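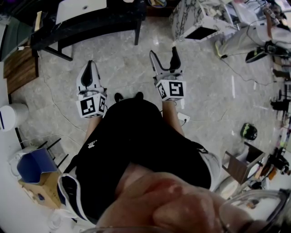

## The Prastance, Two Weeks In

The pair of them cost $1,295, and I want to get that out of the way first, because it was the first thing my sister wanted to know when she rang and I've been defending it ever since. It wasn't even my money! Enache sent me the kit on loan for the newsletter, with a form to sign and a return label already stuck inside the lid.

If you've never held a Prastance, it's a white plastic body with two black curved fingers on the end and a cube on it covered in those black-and-white square patterns, so the software can tell where it is. One for each hand. You do your chores with them instead of your fingers, it all gets recorded, and at the far end somebody's robot arm is meant to learn how you did it. That's the whole product. You are the demonstration.

I'd been asked for 500 takes of folding a tea towel.

"Five hundred," said my sister. "You don't fold them now."

Which was fair. I keep mine in a wad.

## Getting going

Setup was easy enough (the booklet is short and somebody with a sense of humour drew the little people in it). Plug in, charge, wave each gripper about until the laptop is happy, begin. I sat with them down by my knees for a good while that first evening, opening and closing the fingers, feeling like a crab. A very well-funded crab.

The first towel took me longer than making dinner. The fingers will pinch a hem beautifully if you come at it from the side, but go straight down and they just push the cloth along the table, and you chase it, and then you're leaning so far forward that your tea's at risk. By the end of the night I had the knack of sliding one finger under and tipping my wrist. I was so pleased with myself I rang my sister back and made her listen to me do it, which I realise isn't how towels work.

By the third day my forearms ached, and I'd like Enache to do something about the trigger spring. It's too stiff! I wrote that in the form under "Comfort" and then kept writing up the margin.

## Take 109

Here's where I went wrong, if I did go wrong. The software lets you add a note to each take, and you're supposed to put things like "dropped corner" or "good". I'd been doing that. But the evenings are long and the house is quiet, and somewhere in there I started writing proper notes. *This one's the lighthouse towel, Mum bought it in Prornport, it rained the entire trip.* That sort of thing. Take 109 was the one with the burnt corner, and I wrote out the whole story of the burnt corner, the pikelets and the smoke alarm and Mum flapping at it with the very towel that was on fire, laughing so hard she had to sit down on the step.

I pressed upload before I'd thought about it.

A message came back the next morning from the support desk in Erkville. No name on it, only "Prastance Support". I opened it expecting to be told off.

*Thanks for your uploads. Takes 1 to 108 look good. In take 109 you fold the towel in thirds, then in half. In all the others you fold in half and then half again. Is this intentional?*

I had to go and watch it. And there I was, two white grippers and a towel with a burnt corner, folding it in thirds and then over, with the corner tucked to the inside where you wouldn't see it. I don't fold in thirds. I've never folded anything in thirds in my life. She did, though, every single one, and stacked them with the folds facing out so the drawer looked tidy when you opened it.

I wrote back and said yes, it was intentional. Then I asked whether it would be all right to do the rest that way.

*Either is fine,* they said, *as long as you're consistent.*

## The verdict, such as it is

So I started again from the beginning, all of them in thirds. It put me a week behind and I had to email and ask to keep the kit longer, and they were very nice about it and sent a new label.

For the newsletter, I'll say this. The tracking is solid, I only lost it when I crossed my arms over and hid the cubes. The fingers grip well on cotton and badly on anything slippery. The spring is too stiff, I've mentioned the spring. The price is steep for a household and I can't think why a household would buy one, but a small workshop might get its money's worth, and the support desk reads everything you send, so mind what you type.

I didn't put in the other part. My sister got that over the phone. She was quiet, then she asked what would happen to the recordings, and I said they'd go in with everyone else's, and with a bit of luck there'd be a machine one day in some kitchen we'll never see, doing it in thirds.

"Corner tucked in?" she said.

"Corner tucked in."

She wants a go before it goes back. I've told her she can have the last 2 takes if she brings her own towel, and she's driving over in the morning.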